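2021-08-15

Slept badly, got up early, and decided this was the day I'd finally deal with the linen drawer. You know the one (well, you don't, you're a diary), the bottom drawer of the big Avholm dresser that only opens if you lift and pull at the same time. I've been putting it off since we moved to Clilmont and I was completely out of excuses.

So everything came out onto the bed. Napkins with no partners, two aprons, a runner I swear I've never seen before, and a stack of placemats that smelled like the inside of a suitcase. I made a pile for keeping and a pile for giving away, and then spent ages moving the same green napkins back and forth between them. They're keeping. For now!

Under it all was a receipt from Koutsoukos, the fabric place, for 30 dollars, with the date completely faded away. I have no memory of buying anything there. I put it back in the drawer, so that tells you how the decluttering is going.

Catalina Huenchumán called in the middle of this and I talked to her with the phone squashed against my shoulder while I folded. She wants to come stay in September and bring her mother, who was born in 1973 and, according to Catalina, has never once approved of a guest bed. I said fine, yes, come! Then I hung up and looked at the bed, which you couldn't see for napkins.

Lunch was toast. I ran the placemats through the wash on warm and hung them over the porch rail, and one blew into the neighbor's tomatoes, so I had to go around and say hello and hear all about her hip.
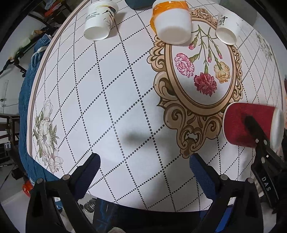

I do want a proper tablecloth out when they come, and I went back and forth on it all afternoon. The plain blue one is safe but it makes me feel like I'm eating at the dentist's. The carnation one is so much more cheerful, with the red and the pink stripy and the pale orangey-yellow all hanging together in that big scrolly oval, and I'd forgotten how nice the peach and brown border is. It even looks good with paper cups on it, and that's saying something. My only worry is red wine on all that white. Maybe I'll serve white wine and not mention why.

Still have to iron the napkins. Also call Fumeck about the dryer, find the spare pillows, and ask Catalina if her mother eats fish.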